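Clivthorpe supply room moves small consumables to color-coded bins

CLIVTHORPE. The shared supply room at the Dzene building has finished the first stage of a storage change that takes small consumables off the open shelves and puts them in open plastic bins sorted by color. The change covers trash bags, wooden sticks, paper goods and cleaning cloths. Larger stock, including paper towels in full cases, stays where it was.

The room serves 3 floors and handles roughly 600 item requests a month. Under the old layout, goods were kept in their shipping cartons and pulled from the top. Partly used cartons were often pushed behind full ones, and the same item could be open in several places at once. A stock check in November found trash bags in four separate spots, two of which were not on the shelf plan.

"The shelf plan was correct on the day it was printed," said Valdis Kuusk, who drew up the new layout. "After that it was a record of where things used to be."

Each bin color now stands for a class of goods. Yellow is assigned to bags and liners. Red is for craft and sampling supplies. Other colors are being assigned as the remaining shelves are cleared. Goods leave their cartons before they go into a bin, but items that come in a lidded container stay in it. Bag rolls are stored on end so that the outer edge can be reached from above and a roll that is running down can be told from a fuller one by its thickness.

Black bags are kept as rolls in the yellow bin, next to the red bin with its lidded containers of thin wooden sticks.
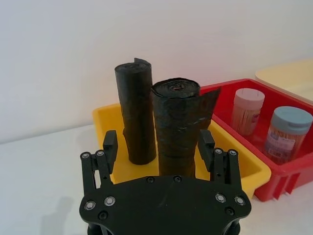

Storing rolls upright has one drawback, according to Sreekumar Acharya: the loose end works free each time a bag is torn off, and after a week of use the outer turns go slack. A paper band around the roll would fix that, Acharya said, but the band has to be put back after every use and in practice it ends up on the floor. Laying the rolls flat keeps them tighter and takes up more of the bin.

Kuusk said the rolls will stay upright through the end of the trial and that the point will be looked at again when the second stage is planned.

Sticks are handled differently. They are bought in lots of 1000 and counted by container only. A container that has been opened goes to the front of the bin and a sealed one to the back. Lids are to be pressed down after use. Sticks that have been taken out are not to be returned to a container.

Reordering is by bin level. When one roll or one container is left, the person who takes from the bin moves a card from the shelf edge to a hook by the door, and orders are placed from the cards on Friday. The Floltero stock list, which has been in use in the building for several years, is kept as the master record but is no longer updated for single withdrawals.

The second stage covers gloves, tape and labels. The Vutthorpe site, which has a smaller room and no fixed shelving along one wall, will use the same colors but has not settled on a bin size. Requests for changes to the color list should go to Birutė Siliņa at the supply desk before the labels are printed.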